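Ticket 1403: training plan not syncing to watch
Opened May 6, 2020 by Marius Jitaru
Product: Tremer triathlon app

Hi there, and thanks in advance for reading all of this! I'm 17 sessions into the Dovgate sprint plan and loving it, but since the last update my swim workouts won't go over to my watch. The bike and run ones arrive fine – it's only the swims, and my first open water race is in June, so I'm a little anxious.
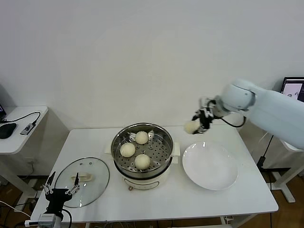
Three buns in the steamer basket, plate to the right.

Tried so far: restarted the phone, restarted the watch, logged out and back in. Yesterday's swim was 300 yards of drills and it sat at 88 percent for about an hour before I gave up and wrote the set on my hand.
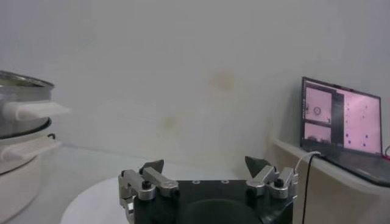 I also deleted the Hartono pool from my saved places and added it again, which a lady in my swim group swears by. No luck, I'm afraid.

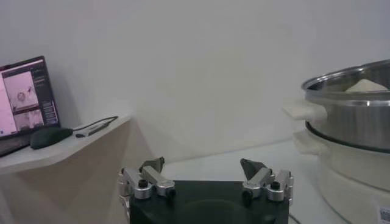

Reply from Lucian Enache, support

Hi Marius, what a lovely clear write-up, and well done on keeping up the training! Could you open Settings, then Workouts, and tell me which pool length is showing? If it's blank, the watch will refuse any swim with drills in it.
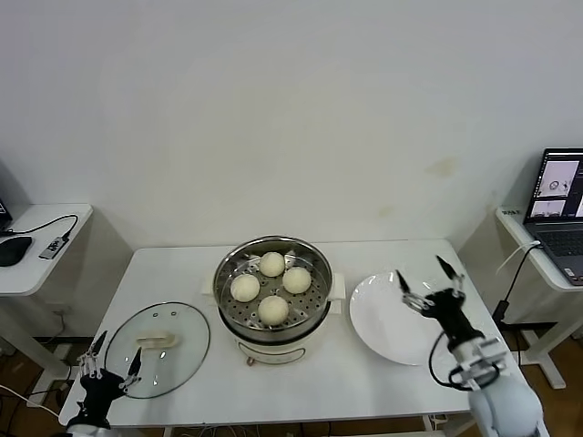
While you're in there, please turn off the Pukum link for now as well. It can hold a half-sent workout in the queue, and the next ones line up behind it.

Reply from Marius Jitaru

It was blank! I put in 25 yards, switched off Pukum, and all the swims came through before I'd found my goggles. Thank you so much – please go ahead and close this.

Status: Closed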